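## Chapter 6. Where Is the Hand? Pose Tracking in Software

Draft, Jun 17, 2026. Figures still to be renumbered.

Start with the hard part. A hand-held gripper has no joints you can read back to a base. No encoder at the shoulder, no known link lengths, nothing bolted to the floor. Just a person's arm. So the position of the tool has to come from software, every frame, or the recording is worth very little to whoever trains on it.

Three ways to get it, all covered later:

- fiducial tags seen by a camera worn or mounted at the head
- visual odometry from the camera on the gripper itself
- both, fused

Tags first. A square pattern of known size gives you four corners. Four corners plus a calibrated camera gives you a full pose, position and rotation. Put the patterns on the faces of a cube and you keep a usable face when the wrist turns. 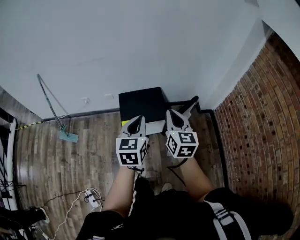
Two hands means 2 separate tracks, and the tracker has to keep them apart. Every face gets its own ID. Sounds obvious. In an early Gradine config the same ID was entered for a left face and a right face, and the solver happily averaged them into a ghost hand floating between the real ones. Check the ID table before anything else.

Also check the face-to-cube transforms. A wrong sign here doesn't crash. It gives a pose that looks fine until the wrist rolls and a differnt face takes over, then the track jumps.

### 6.1 What goes wrong

Blur. Glare. A face seen almost edge-on, where the corners bunch up and the rotation flips between two answers. One hand passing in front of the other.

Our working log for this chapter has 1,216 frames. The detector dropped the left cube in 84 of them. Most gaps short, a few not. Short ones you can interpolate. Long ones you can't, and a smooth curve drawn across a long gap is worse than a hole because the training code will beleive it.

So we turn to the gripper's own camera. Wide lens, close to the work, sees a lot of room. Walls and corners make decent features. The gripper body sits in view too and moves with the lens, so mask it out or the odometry will decide nothing is moving.

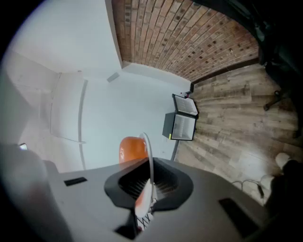
Diễm Châu objects to the fixed mask. Her note on the draft: "A static mask handles the body but the fingers open and close. Mask the whole range of travel, or you get features stuck to a fingertip and a drift that only shows up during grasps." Fair. The Verklow exercise in 6.4 now uses the full-travel mask, and the old one is kept for comparison.

### 6.2 Before you read on

You need camera intrinsics for both views and one shared clock. Timestamps in ms; divide by 1,000 once, at load, and never again anywhere else. Lens model matters: fit a fisheye model for the wide view, a pinhole fit will bend the outer features.

Load the log, plot both tracks, mark the gaps. Then section 6.3, the corner solver.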